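Ticket 8813 – Gallery uploads stop at 88 per cent
Product: Codia page builder, hosted plan
Opened by: Skokalia office account
Priority: normal
Status: closed

First report
Since the January update we can't finish uploading a gallery to any page. The bar runs up to 88 per cent and stays there. No error message. If we leave the tab open it eventually logs us out and the draft is gone. Single pictures go up fine. We have tried Firefox and Chrome on two computers, and a phone using mobile data.

Support reply
Please send the page name, the number of files in the gallery and the caption text, copied exactly. Please also say whether the gallery was made new or copied from another page.

Customer reply
The page is called Landuvov interiors. It is a copy of last year's page with the old pictures taken out. 21 files, all JPG, none over the size limit. Captions are pasted in from a spreadsheet.

Support notes
Copied the page to the test account. Upload stalls at 88 per cent there too, so the customer's connection is ruled out.
Removed all captions: upload completes.
Put captions back one at a time: stalls on caption 7.
Caption 7 contains a line break from the spreadsheet cell. The old caption field dropped these without comment, the new one waits for a reply from the checker that never comes.
Took out the line break and tried again with three of the customer's files. Upload completed in 13 seconds.
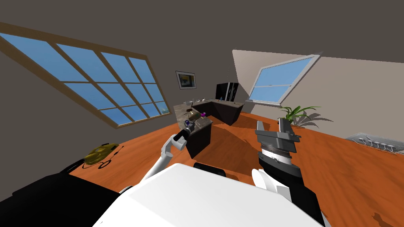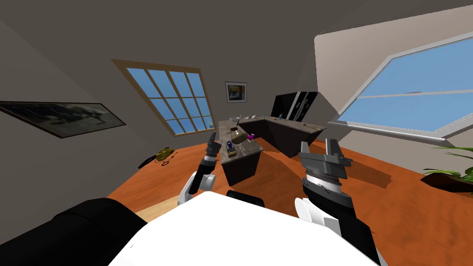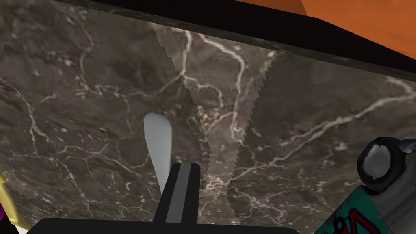 Computer renders of a room interior

Support reply
The fault is on our side and has been passed to the developers. Until it is fixed, please paste the captions into a plain text editor first, put each one on a single line, then copy them across. You don't need to make the page again. Clear the old draft before you start, otherwise the stuck upload is picked up where it left off.

Customer reply
Did that. 20 files went up, the last one is missing and there is a grey box in its place. The caption is there.

Support notes
File name of the missing picture ends in a space. Probably came from the Nijs export tool, we have seen this on another account. Renamed the file on the test page and it loaded.

Customer reply
Renamed it and all 21 are showing. The order was wrong after saving but we dragged them back and it has held. Can the old drafts be deleted from your end? There are 13 of them in the list and the delete button is greyed out.

Support reply
Drafts deleted. The button is greyed out while a draft has an upload attached, even a stalled one. A fix for the line breaks went out with the release of May 14, 2021. Pasting straight from the spreadsheet should now work – please open a new ticket if it doesn't.

Closed by support. Linked to known issue: caption field, line breaks.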